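Hand-held gripper sessions: the questions I keep getting

I look after the recording room at our Fundthorpe site, and since December I've been answering the same handful of emails over and over, so I've put them on one page. These are our house rules. If you're working at Trititz, ask Lieselotte Wegener for theirs, as the two sets don't quite match yet.

Do I need training before I pick up a gripper?

Yes, 30 minutes with me or Xuân Dương. You'll open and close it a lot, learn where your fingers shouldn't go, and do a few practice runs that we throw away. Sorry, a session you did somewhere else doesn't count!

How long can I go on for?

Change over after 30 minutes, please. The grippers aren't heavy when you first lift one and then your wrist starts telling you otherwise. Keith Treloar once did almost 200 runs in a day and couldn't hold a mug properly that evening (he has told everyone, so I'm not giving away secrets).

Can people walk through while I'm recording?

They can, but behind you or along the wall, and never between you and your table. If somebody does cut across, stop, mark the run as spoiled and start again. Don't try to carry on and hope.

What about faces?

Anyone who comes into the room signs the sheet by the door first, visitors included. Faces get blurred before the recordings leave our own drive. If you've changed your mind about being recorded, tell Kirsty Cheetham and she'll pull your runs out, no questions asked.

How tidy does the table have to be?

Tidier than you'd think. Only the things on your task card, no mugs, no phones. Boxes you're finished with go back on the shelves.

Can I move a marker?

Please don't! The black and white squares tell us where everything is, and if one gets nudged even slightly we have to measure it again. If you knock one, leave it as it lies and shout for Hayley Crabtree.

What does a normal session look like?

Fairly busy, with several people on their feet at once and everyone keeping half an eye on each other.

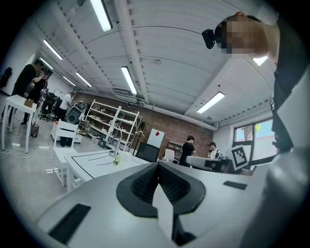

Mid-session, looking past the finger pad of a hand-held gripper towards the brick wall.

What if the finger pad looks worn?

Swap it. Spares are in the Rallby drawer, and you write the change in the log with your initials. If the ribs have gone smooth it's past it, whatever the log says about when it was fitted.

Who do I tell if I get pinched?

Me, straight away, even if it's tiny. We've had 2 pinches so far and both went in the book.

Can I take a gripper home to practise?

No. Nice try, though.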